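Gallwood Repair Library to Open Second Location on Reka Street This March

Neighbors can borrow tools, fix a lamp or learn to sew on a button, all under one roof

GALLWOOD – The Gallwood Repair Library is growing! In March the lending and fix-it center will open a second location at 30 Reka Street, in the old Trajkovski bakery building, with a bigger workshop, a longer lending list and evening hours for people who can't make it in during the day.

The library began as a single shelf of hand tools in a church basement and now has 1,800 members. They borrow everything from tile cutters to cake pans, and they come in with toasters, bike wheels, zippers and chair legs that need a little help. Last year members and repair hosts worked on 273 items at the Saturday-style open benches, and the waiting list for the sewing corner got so long that people started trading spots.

"We were climbing over each other, and I mean that in the nicest way," said Selma Delić, director of the Gallwood Repair Library. "Somebody would be gluing a drawer at one end of the bench and somebody else would be threading a needle at the other, and they'd end up swapping recipes. I want to keep all of that, just with enough elbow room that the glue stays on the drawer." 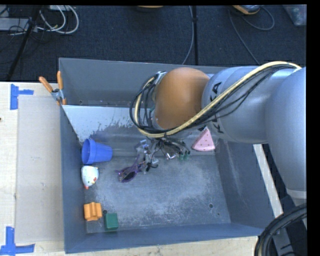 The Reka Street building gives the library a street-level entrance with no steps, a separate room for sewing and a classroom that seats 30. The bakery's front counter has been kept and will serve as the checkout desk. Architect Majdi Abou Jaoude drew up the new layout and asked members what they wanted before he put anything on paper.

"Hooks came up a lot," Abou Jaoude said. "Hooks, daylight, and a place to sit down while you wait. We got all three in, and we found some lovely green tile behind the old shelving that we never expected to see."

The tool collection is growing along with the space. New on the lending list this spring are 225 items, among them pressure canners, carpet cleaners, a pasta roller, pruning saws and two sizes of wheelbarrow. Members may keep most items for a week and renew once if no one else has asked for them. Garden tools go out for two weeks from spring through fall.

Classes start the week the doors open. Hường Lưu will teach a four-part beginner's course in mending clothes by hand, starting with hems and moving on to darning socks and patching the knees of jeans (bring your own, the more worn the better). Špela Golob will lead an evening class on lamps and cords at 6:30 p.m., with a shorter version for teenagers during school break.

"The first time a lamp you rewired lights up, you'll look around for someone to show," said Golob. "I still do it, and I've been at this for years."

The original location will stay open with its current hours, and a membership card works at both. Items borrowed at one may be returned at the other.

Membership is open to anyone 16 or older who lives, works or goes to school in Gallwood. Repair benches are free to everyone, members or not. To sign up for a class or donate a tool in working order, stop by the front desk at either location.

Press contact: Nermina Leka, Gallwood Repair Library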